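Care of Wooden Work Surfaces
Course handout, Unit 5: Butcher-Block Tops

Last updated: Thursday, September 12, 2019
By the Household Skills teaching staff, Granitdale Adult Learning Center
Reading time: 5 minutes

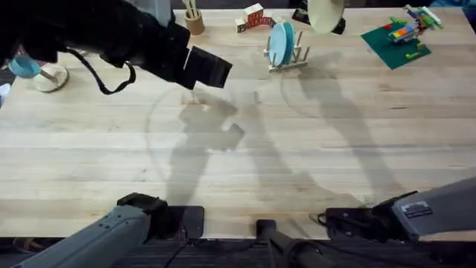 What to look for first

Before any cleaning or oiling, read the surface. A butcher-block top is made of long strips of wood glued side by side, and each strip takes wear a little differently. Darker streaks that run with the grain are usually part of the wood and will not come out. Scuffs sit on top and often will. A pale ring, like the faint one near the center-left of this top, is a mark in or under the finish. Small household objects and toys kept along the far edge should come off before you start, so you can check the wood under them as well.

Look at the top from a low angle with the light coming from one side. Shadows can hide a dull patch, so check again from the other end.

Daily cleaning

Wipe with a cloth wrung out in warm water and a drop of dish soap. Go with the grain. Wipe again with plain water, then dry with a towel. Do not leave a wet cloth lying on the wood, even for a short time.

Dustley wipes are fine for dust and crumbs. They do not remove grease.

Pale rings

Most pale rings come from a damp or hot item set down on a finished surface. Try these in order and stop when the ring is gone.

1. Leave it alone overnight. Some rings fade as the moisture leaves.
2. Rub a little mineral oil into the ring with a soft cloth. Wait 20 minutes and wipe off.
3. Sand very lightly by hand with fine paper, along the grain only, and oil the whole strip afterward – not just the spot.

Step 3 is for oiled tops. If the top has a varnish or other hard coat, sanding one spot will leave a dull patch. Ask before you do it in class.

Oiling

Use food-safe mineral oil on any top where food is prepared. We use Mivimora oil in the workshop, but any plain mineral oil will do. Spread a thin coat, wait 55 minutes, and wipe off what has not soaked in. New tops need this once a week for the first month and then monthly. Don't forget the ends of the strips. End grain dries out faster than the face and is where cracks start.

For next class

Read the section on glue joints in the Gerlach workbook, page 149. Choose one wooden surface at home and write down the marks you find, what you think made each one, and which you would treat. Bring a clean cotton cloth.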